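Structured Cabling, Handout 4: Fibre Links Inside Buildings
Loss budgets, bend limits and connector care

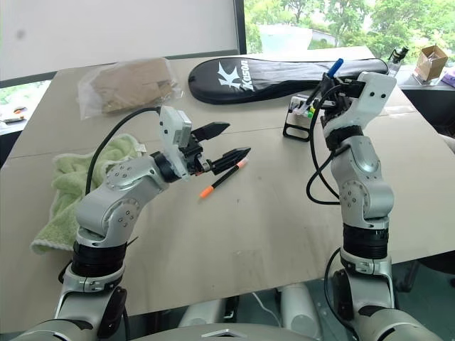

Fig. 4.1 Two arms at a beige tabletop, with a cable looped from the wrist housing of the left arm.

Revised 3rd June. Read before the practical. Handout 3 (copper permanent links) is assumed.

4.1 Scope

These notes cover fibre links that start and end in the same building or in two buildings on one site. Long-haul routes, amplifiers and wavelength multiplexing are left to the second part of the module. The worked figures come from the Dikstead site plan, which was issued with Handout 1 and will be used again in the October assignment.

4.2 Fibre types

Multimode fibre has a wide core, usually 50 microns. Light takes many paths through it, and the paths differ in length, so a short pulse spreads out as it travels. This spreading limits the data rate over a given distance. Single-mode fibre has a core of 8 to 10 microns and carries one path only. It reaches much further, but the small core makes it less forgiving of dirt and poor alignment.

Do not join the two types in one link. Going from multimode into single-mode, most of the light is lost at the joint. Going the other way the loss is small at the joint, but the link is outside the standard and will not be accepted at handover.

4.3 Attenuation

Attenuation is the loss of optical power along the link, given in decibels (dB). It has three main sources in building work: the fibre itself, the connectors and the splices. For this module use the following values unless the question gives others.

Multimode fibre at 850 nm: 3.5 dB per km
Multimode fibre at 1,300 nm: 1.5 dB per km
Mated connector pair: 0.75 dB
Fusion splice: 0.3 dB

The values are upper limits for design. A well-made link should measure below the total.

4.4 Worked loss budget

The Dikstead riser link is 160 m of multimode fibre with a mated pair at each end and one fusion splice at the third-floor enclosure. At 850 nm:

Fibre: 0.160 x 3.5 = 0.56 dB
Connectors: 2 x 0.75 = 1.50 dB
Splice: 1 x 0.3 = 0.30 dB
Total: 2.36 dB

Most of the loss on a short link is in the connectors. Adding a patch panel halfway up the riser would add another 0.75 dB, more than the whole length of fibre. Repeat the sum at 1,300 nm as an exercise; only the first line changes.

The total is compared with the channel loss allowed by the equipment at each end. If the allowance is 2.6 dB the margin is 0.24 dB, which is thin. Where the margin is under 0.5 dB, state in the design what will be done if a connector has to be replaced on site.

4.5 Bend radius

A bend lets light escape from the core. Two cases are treated separately.

Macrobends are visible curves, such as a cord pulled tight round the corner of a tray. Microbends are very small distortions caused by pressure, typically from an over-tightened cable tie. Both give more loss at longer wavelengths, so a test at two wavelengths helps to tell a bend from a dirty connector. A marked rise at the longer wavelength points to a bend.

Bend-insensitive fibre has a ring of lower refractive index round the core that holds the light in. It tolerates a smaller radius, but the cable jacket has its own limit, and the larger of the two figures applies. While a cable is under pulling tension, allow twice the radius used for a cable at rest.

4.6 Cleaning and inspection

Inspect, clean, inspect again, then connect. Both ends of every mated pair are inspected, including new cords straight from the bag. Use a dry cleaner first and a damp one only if the mark remains. Never look into a fibre with the naked eye; building links use infrared light, which cannot be seen.

4.7 Records

The Jasham schedule used in class has one line per fibre: link reference, length, loss in each direction at each wavelength, reference method and test cord number. The full Dikstead schedule runs to 3,575 lines. Label both ends before testing, as the tester file name is taken from the label.

4.8 Questions for the practical

Calculate the loss of a 100 m multimode link with three mated pairs and no splices, at both wavelengths.

Explain why the one-cord reference method is preferred for permanent links.

A link passes at 850 nm and fails at 1,300 nm. State the likely fault and how it would be located.

Reading: Drisik cable notes, sections 2 and 5; Pētersons test set guide, section on setting a reference.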